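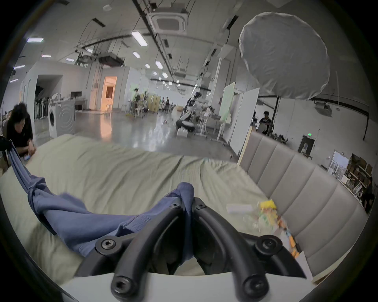
4.2 침대 위에 놓인 물건의 분류와 처리 순서

침대는 잠을 자는 가구이지만 낮 동안에는 임시 보관면으로 더 자주 쓰인다. 1차 조사에서 기록한 물건 3,123점 가운데 옷과 수건을 비롯한 천류가 가장 큰 몫을 차지했고, 포장 식품과 소형 생활용품이 그 뒤를 이었다. 책과 전자기기는 예상보다 적었다. 조사지인 스티람함(Stiramham)의 주거 단위에는 침대 옆 탁자가 대부분 갖추어져 있어, 작은 기기는 그쪽으로 옮겨 가는 경향이 있는 것으로 보인다.

이 절에서는 천류가 침대 위에 놓이는 형태와, 그 형태가 정리 순서에 미치는 영향을 다룬다. 침구 자체(시트, 베갯잇, 이불)의 정돈은 4.3절에서 따로 논의하며, 여기서는 시트를 바탕면으로만 취급한다.

분석 대상은 천류가 한 점 이상 포함된 정리 사례 800건이다. 각 사례는 정리를 시작할 때 천이 놓인 상태에 따라 두 범주로 나누었다. 첫째는 '펼침'으로, 천의 윤곽과 앞뒤를 손대지 않고도 알아볼 수 있는 경우이다. 접혀 있더라도 윤곽이 분명하면 여기에 포함하였다. 둘째는 '뭉침'으로, 천이 꼬이거나 겹쳐 있어 한 번 이상 들어 올려야 모양을 확인할 수 있는 경우이다. 펼침은 327건, 뭉침은 453건이었고, 판정자 간 의견이 갈린 스무 건은 이후의 비교에서 제외하였다.

그림 2는 뭉침 범주의 기준을 보여 준다. 골이 진 단이 있는 푸른색 천이 연한 녹색 시트 위에 비스듬히 걸쳐 있고, 한쪽은 느슨한 매듭처럼 꼬여 있다. 같은 시트 위에는 작은 흰색 봉지와, 노란색, 주황색, 초록색 내용물이 든 투명 비닐봉지도 놓여 있다. 본 연구에서는 이처럼 천과 소포장 물건이 한 면에 함께 있는 상태를 '혼합 배치'라 부른다.

혼합 배치에서는 무엇을 먼저 치우는지가 참여자마다 달랐다. 면접에서 참여자들은 대체로 세 가지 방식을 이야기하였다. 큰 천부터 걷어 바탕면을 드러내는 방식, 작은 물건을 먼저 한데 모으는 방식, 손에 닿는 것부터 차례로 치우는 방식이다. 뭉침 사례에서는 첫 번째 방식이 많았고, 펼침 사례에서는 뚜렷한 우세가 없었다. 뭉친 천 밑이나 주름 사이에 작은 물건이 들어가 있을 수 있다는 점을 여러 참여자가 이유로 들었다. 천을 들어 올리다가 양말이나 머리끈이 떨어진 경험도 자주 언급되었다.

작은 물건을 먼저 모으는 참여자들은 바닥에 떨어지는 것을 염려하였다. 시트를 팽팽하게 당기거나 천을 한 번에 걷으면 가벼운 봉지가 함께 끌려간다는 것이다. 이들은 봉지를 베개 쪽이나 침대 한쪽 모서리에 모아 둔 다음 천을 처리하였다. 다만 모아 둔 물건을 그대로 두고 정리를 끝내는 경우가 있었고, 이때는 해당 사례를 '미완료'로 기록하지 않고 '이동'으로 기록하였다. 이 구분은 투리아(Turia) 예비 조사에서 두 상태를 한 항목으로 묶었다가 재분류가 어려웠던 점을 반영한 것이다.

뭉친 천을 다루는 동작은 다시 집기, 털기, 모양 확인, 접기 또는 옮기기로 나뉜다. 모든 사례에서 네 단계가 나타난 것은 아니다. 세탁할 것으로 정해진 천은 모양을 확인하지 않고 바로 바구니나 세탁기로 옮겨졌다. 반대로 다시 입을 옷은 털고 확인하는 동작이 두세 번 되풀이되었다. 단이나 깃처럼 두께가 다른 부분은 천의 방향을 알아내는 단서로 쓰였으며, 참여자들은 흔히 그 부분을 먼저 찾아 쥐었다. 골이 진 단은 손끝으로도 구별되기 때문에 천이 심하게 꼬여 있을 때 특히 도움이 된다고 하였다.

바탕면의 상태도 기록하였다. 시트에 주름이 많으면 얇은 천의 가장자리가 주름과 섞여 보이고, 시트와 천의 색이 비슷할수록 그 정도가 심해진다. 빅(Vik) 조사분에서 판정이 갈린 사례는 흰 시트 위의 흰 수건에 집중되어 있었다. 색의 차이가 분명한 조합에서는 뭉침 정도가 심해도 판정이 대체로 일치하였다. 이에 따라 2차 조사부터는 시트의 색과 천의 색을 별도 항목으로 적었다.

이 분류에는 몇 가지 한계가 있다. 펼침과 뭉침은 연속적인 상태를 둘로 나눈 것이어서, 한쪽 끝만 말린 천은 어느 쪽에도 잘 들어맞지 않는다. 천이 여러 점 겹쳐 있을 때는 가장 위의 것을 기준으로 판정하였으므로 아래에 깔린 천의 상태는 자료에 남지 않았다. 또한 비르니딕(Birnidik) 조사분은 1월에만 수집되어 두꺼운 옷의 비율이 높다. 계절에 따른 차이는 4.4절의 비교에서 따로 다룬다.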